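Purnholm G19 Towed Gunnery Target

Target sleeves and winch kit for air-to-air and surface-to-air practice

The G19 is a fabric sleeve target towed behind a piston or turboprop aircraft on a steel cable. It is made for contract operators who provide live gunnery practice for air arms, naval ships and ground-based gun crews. The sleeve, the cable and the winch are sold as a set or as separate items, and all spares are held at our Stokavis store.

Sleeve

The sleeve is woven nylon with a stitched leading hoop. It comes in orange, red or white. Orange is the usual choice for work over the sea. White is mostly bought by ranges that score by paint-tipped rounds, as the marks are easier to read on it. Each sleeve has a bridle with four legs, a swivel and a quick-release shackle. The hoop folds in half for storage and locks open with two spring pins.

A sleeve that has taken hits can be patched and flown again. We sell patch cloth by the metre and a sewing guide is packed with every order. Do not patch within a hand's width of the hoop. If the damage is there, scrap the sleeve and keep the hoop, swivel and shackle for the next one.

Cable

The standard cable is 1000 metres of stranded steel on a wooden drum. A shorter 500 metre cable is available for training tow crews, but it isn't cleared for live firing. Both are supplied greased, with the weak link already fitted at the target end. Weak links should be changed after every 14 streamings, or sooner if the sleeve has been dragged on release.

Winch

The winch is the James pattern, electrically driven, with a hand brake and a guillotine cutter. The cutter has its own battery so that it will still work if the aircraft supply fails. The operator's panel shows cable out, cable load and brake state. Cable out is measured at the fairlead and has to be reset to zero each time a new drum is fitted. The panel can be mounted on either side of the cabin.

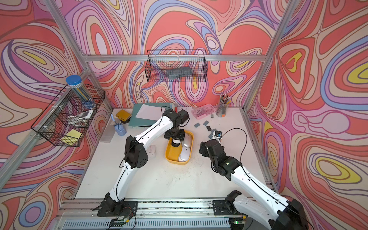
Faustino Trujillo wrote to us that the hand brake was stiff for the first few trips and then settled down, and that he would have liked the cutter guard to open towards the operator. He also asked for a longer lead on the panel. The guard hinge can now be ordered on either side at no extra cost. The longer lead is a spare part and is listed further down.

Fitting

The winch bolts to standard seat rails. A fitting kit is needed for each aircraft type, and it is priced separately because the fairlead and belly plate differ. We hold drawings for the more common light twins. For anything else, Alun Bevan in our installation office will need the rail spacing, the position of the nearest floor beam and a sketch of the lower fuselage showing any aerials or drains.

Approval of the finished installation is the operator's responsibility. We supply the load figures and the wiring diagram, and we will answer questions from your design office or your authority, but we do not hold the approval ourselves.

Scoring

The G19 can be flown without scoring equipment, with hits counted on the recovered sleeve. For acoustic scoring, order the sleeve with the Grodel pocket sewn in behind the hoop. The pocket holds the sensor and its battery pack. It cannot be added afterwards without upsetting the balance of the sleeve — please decide before you order.
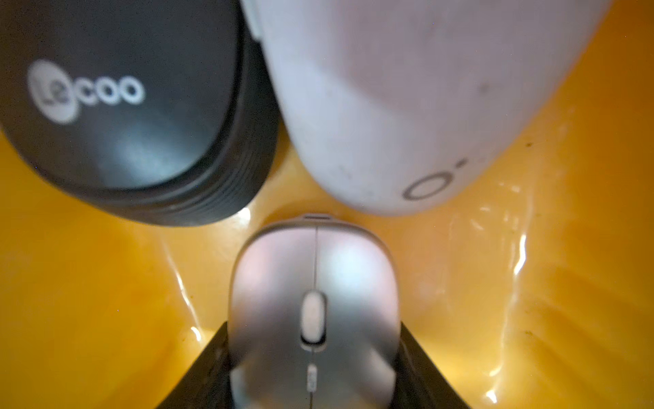 The ground receiver for the Grodel sensor is hired out and is not sold. Hire is by the month and includes a spare battery pack and a charger. Crews new to it should allow a morning for setting up and a dry run with the sleeve on the ground. The receiver stores each firing pass separately, and passes can be printed or saved as plain text.

What is in the set

One sleeve with bridle, swivel and shackle
One standard cable on drum, with weak link fitted
One winch with brake, cutter and cutter battery
One operator's panel with standard lead
Tool roll, grease, sewing guide and log book

Spares and extras

Sleeve, any colour
Sleeve with Grodel pocket, any colour
Patch cloth
Weak links, pack of 19
Cutter blade and cutter battery
Long panel lead
Short training cable

Ordering

Sleeves and weak links are normally sent from stock. Winches are built to order, and the delivery date is given with the quotation. Orders for export may need an end-user statement, and we can't book freight until we have it. Drums are returnable and a deposit is charged on each one.

Quotations: Jaqueline Arellano, sales desk, Purnholm
Spares and repairs: Paavo Sjöberg, Stokavis store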